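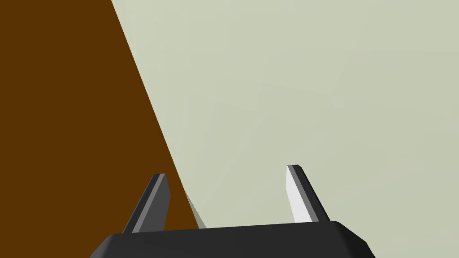
A gripper with its two fingers raised (computer render)

Call for participants: the Hekgate Short Fiction Translation Workshop

Do you read strange stories in another language and wish your friends could read them too? We'd love to hear from you. Hekgate is looking for 10 people to spend a winter translating short fiction into English with us, starting in October and finishing when the book goes to the typesetter.

The stories can come from any language. Last time round we had Greek, Catalan, Welsh, Tagalog and two very different kinds of Spanish, and the arguments over tea were wonderful (one went on for a whole session and was about the word "porch"). What we want is fiction with something uncanny in it: ghosts, odd neighbours, saints who misbehave, towns that aren't where they were yesterday. Straight horror is fine, fairy tales are fine. Novels are not, please, even the first chapter of a very good one.

How it works

We meet once a fortnight at 6.30 in the evening, upstairs at the Karagiannis Library in Stellcombe. Each person brings one story and works on it all winter. You'll read your draft aloud at least twice, and everyone else will have the pages beforehand. Nobody has to share a language with you — most of the time we are simply reading your English and telling you where we tripped. For questions about the original, we pair you with an outside reader who knows the language well. 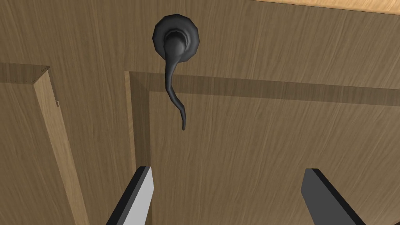
The group's leader this year is Milagros Sánchez, whose own translations have been the backbone of our last two collections. She is a close reader and a kind one, and she will happily spend twenty minutes on a comma if you let her. There will also be an evening on rights and permissions, run by Derex, the small agency that handles our contracts. It sounds dry and it's the session people thank us for most, so do try not to miss it.

Everyone who finishes gets a story in the book, a fee of £219 and five copies. The first printing will be 1,000. You keep the copyright in your translation. Taking part costs nothing, and we can help with bus or train fares if you let us know before we begin.

Who can apply

Anyone over eighteen who hasn't yet published a full book of translations. You don't need a degree or a certificate. If you grew up with the language at home and have never written a word of translation in your life, please apply anyway! Three of the people in our last book were in just that position. We do ask that you can get to Stellcombe for most of the meetings, as we haven't found a way of doing this well on screens.
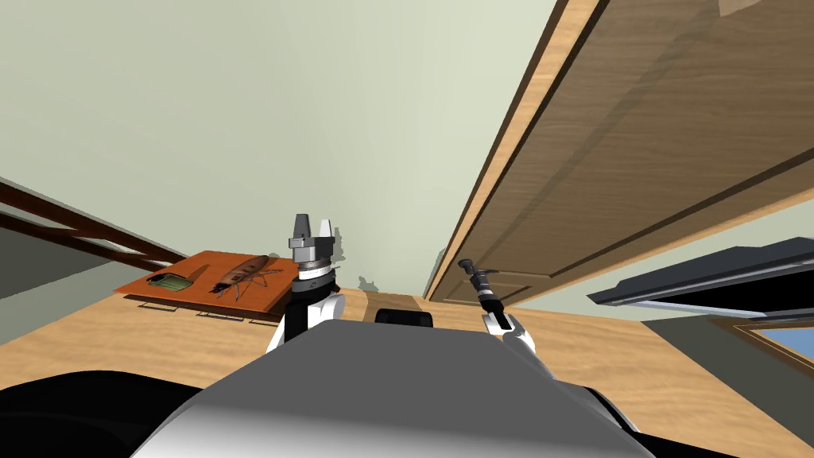
Milagros Sánchez adds that applicants worry far too much about polish. "Send me the page where you got stuck," she says. "I learn more from a bad sentence with three crossings-out than from a smooth one. And choose a story you can bear to read forty times, as you will."

What to send

A sample of your translation, up to 1,000 words, with the same passage in the original. A paragraph on the story and its author, including whether the author is living and who holds the rights, if you know. A few lines about you and how you came to the language. Please put all of it in one document and tell us in the subject line which language you're working from.

Paper is welcome too. Leave it at the library desk in an envelope marked Hekgate Workshop, and add a phone number if you don't use email.

We read everything ourselves and reply to everyone, usually within three weeks. If you'd like to talk an idea over first, come to the open evening at the library, same room, 6.30 — there will be copies of the earlier books to leaf through and soup.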